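Workshop tips: setting up a table task for two arms
Walldale Robotics Club
Notes kept by Lingyun Yu. Last changed Thu 2 May.

These tips are for members preparing the cup rack task. They assume you have done the arm induction and can home both arms without help.

Mark the rack position
Put masking tape at the corners of the rack and write the date on it. A rack that has shifted a centimetre will spoil a taught position, and the error is hard to see from the operator's chair. Replace the tape when it starts to lift.

Choose cups by rim, then by colour
Measure the outside diameter with calipers before a cup goes in the box. The wire rack suits ordinary kitchen cups. Different colours make the logs easier to read – "yellow, front row" is quicker to find than "cup 4".

Washing
Warm water and a drop of dish detergent. Grease from hands changes the grip more than most people expect. Dry with a lint-free cloth and leave the cups upside down overnight. Wipe the finger pads with a damp cloth only. Solvent hardens them.

Cables
Leave enough slack at the wrist for a full turn each way, then check it by jogging the joint at low speed. Hook-and-loop straps are better than zip ties on the arms. Xiuying Tang has a bag of them in the second drawer.

Starting with a cup on its side
Leave one front peg free and lay the last cup down between the rack and the gripper that will pick it up. Vary the direction of the opening from run to run. Keep the tray and bowl over on the other arm's side.

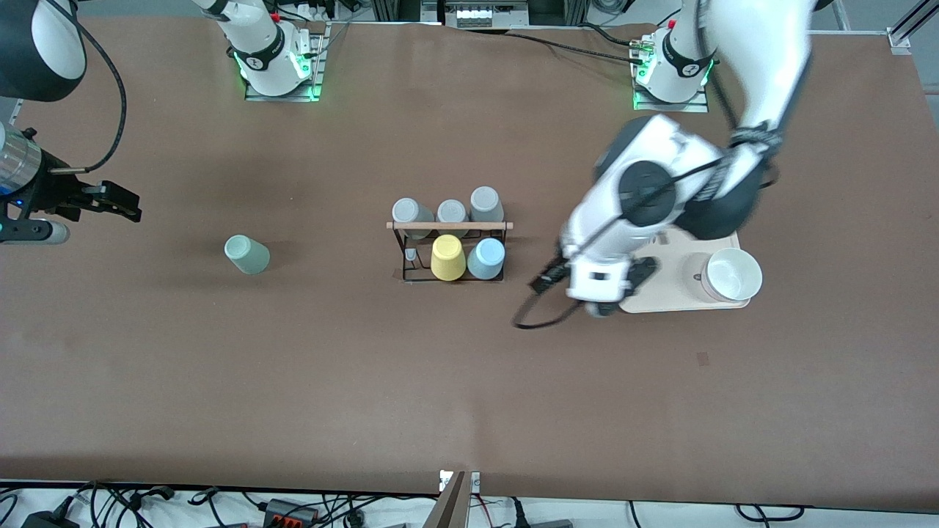 Logging
Record the cup, the peg and the start angle for each attempt. Sơn Bạch's sheet has room for 12 attempts per page. Write down failures in the same detail as successes, including the ones you stopped by hand.

Packing up
Park both arms, then switch off at the wall. Cups go back in the Ellden box, rims down. The rack stays on its tape.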